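Fornport Makers' Hall
Arm Cell Working Group
Minutes of the meeting of May 17, 2023

Present: Abimbola Tamuno (chair), Priit, Delia, Marcus, Jo (minutes). Apologies from Wendell, who has the key to the tool cabinet.

1. Last minutes
Approved, after "greased" was changed to "looked at" in item 3. Marcus asked that his objection to the word "neglect" be recorded again. It is recorded again.

2. Condition of the cell
Abimbola read the log. The controller shows 2,338 hours. The wrist was last checked in February, by someone whose initials could be anyone's. The collar bolts were retorqued on Monday and none had moved, to the mild disappointment of those who had predicted otherwise.

The arm still sets down a little left of where it is told to. Delia has tried a fresh tool calibration, a restart, and a second restart conducted in a firmer tone. Priit suspects the clamp bracket under the collar. Delia suspects the board. Discussion of the board took up most of the evening.

3. The board
The wooden board was put on the perforated table last year as a stopgap, the Jivilow mat having curled. The marker tag is on the table and the parts are on the board, so if the board shifts, the arm goes on believing the tag. Delia would like the board pinned and its height measured properly. The present figure in the setup file was entered by Marcus from memory.

The test set stays as it is: two stars, a hexagon, a triangle, a cube and a cylinder, all in the printed plastic. The proposal to add a sphere was heard in silence and withdrawn.
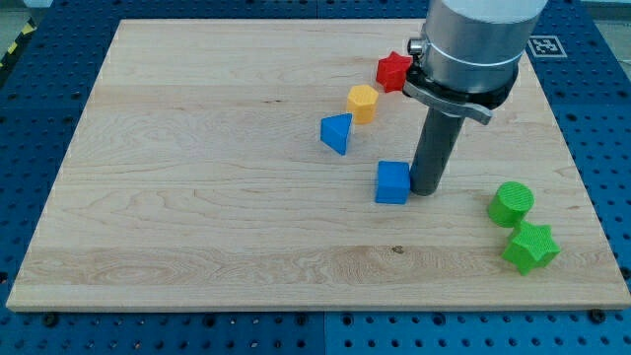
Priit said he would sooner scrap the wood altogether and teach the heights again from the bare table, which would cost an afternoon but leave one less thing to blame. Delia replied that the tool had already met the bare table once and that the table had won. Abimbola ruled that the board stays until the next meeting and that both of them may be right by then.

4. Spares
The Uibo quote for a replacement bracket came to $134, plus shipping. Gritley can do it for less but wants an order of 40, and we have one arm. Agreed to go with Uibo. Marcus asked if a bracket could be printed. It was noted that this is how we got the last cable guide.

5. Actions
Delia: pin the board, measure it at all four corners, correct the setup file.
Priit: take off the clamp bracket, check for play, put it back the same way round.
Marcus: order the bracket. One.
Abimbola: get the cabinet key from Wendell.
Jo: new log sheet, with room for a full name.

6. Any other business
The coffee machine is outside the remit of this group. Marcus dissented.

Meeting closed at 9:20. Next meeting when the bracket arrives.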